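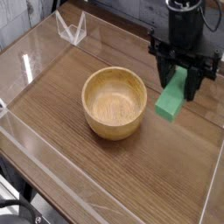 Progress report on the Susano starter kit review
To: Heike Görtz
From: Tamara Mykhailiuk, Danville
April 9, 2025

Hi Heike,

You asked for something longer than my usual three-line email this time, so get a coffee. The short version: we're on schedule, we're under budget, and I like this kit a lot more than I did in February (when, you may remember, I wanted to send it back).

Where we are. The kit you funded is the Susano tabletop package, meaning the gripper, the mounting hardware, the control software and the lesson files. We bought it through Qian, who threw in 22 hours of phone support. Demyd has used most of those hours already and has made friends with everyone on the help desk. The arm is ours from before, so the grant only had to cover the add-on. Of the $2,000 you set aside for accessories and shipping, we've spent a bit over half, and I'll send the receipts separately with Roksolana's spreadsheet.

Setup took longer than the brochure promised. The adapter plate was fine but the printed guide was written for an older version of the software, and two of the menus it talks about don't exist anymore. Yevdokiia ended up writing our own four-page guide, and I'd say that's the most useful thing to come out of the project so far! Qian has asked if they can pass it on to other customers. I said yes as long as her name stays on it. Let me know if that's a problem on your end.

Now the part you care about, which is whether a small training center like ours could put this in front of beginners. We've been going through the lesson files in order, and we're now in the second group, the "place into a container" exercises. The first group was all flat pick-and-place and it went quickly. Containers are harder for learners to set up, mostly because you have to teach the arm a safe height before it goes anywhere near the thing.

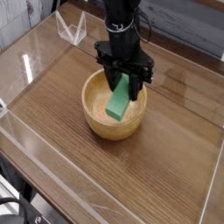
The container lessons are where I think the kit earns its price. Each one gives you a working program with the safe heights left blank, and the learner fills them in by jogging the arm and saving points. Demyd took the first three lessons and I took the rest, so we'd both have opinions. Mine is that the choice of object matters more than the lesson files let on. We've been using green foam blocks and a plain round wooden bowl, and with the block going in at a tilt like that, one end down on the bottom of the bowl and the other up between the fingers, a learner has to think about how low the gripper should go and when to let go. You don't get that conversation with a cube on a flat table. I'd love to see Susano add a page about it, and I've told them so (twice).

Things I'm less happy about. The software saves your points under names like P1 and P2 and it's a pain to rename them. When you've got a room full of people all calling out "P2," it gets confusing fast. The emergency stop instructions are on page 80 of the manual, and I want them on page one, so Yevdokiia's guide puts them there. And the license is tied to a single laptop. Roksolana has been going back and forth with Qian about a classroom license and hasn't had a price yet.

We also had a look at the Trerkdale kit for comparison, only on paper and in one video call. It's cheaper and the classroom license is included, but the lesson files are thin and you'd be writing most of the course yourself. If we had another staff person I might feel differently. As it is, I'd stick with Susano.

What's next: we finish the container lessons, then try the whole set with a small group of adult learners who've never touched an arm before. Demyd is putting the sign-up sheet together. I'll be sitting at the back with a notebook and trying very hard to keep my mouth shut.

Two things I need from you. Can we move the leftover accessories money toward the classroom license, if the price turns out to be reasonable? And would you like to come to Danville for one of the learner sessions? We'd be glad to have you, and you're welcome to have a go yourself.

Thanks as always,
Tamara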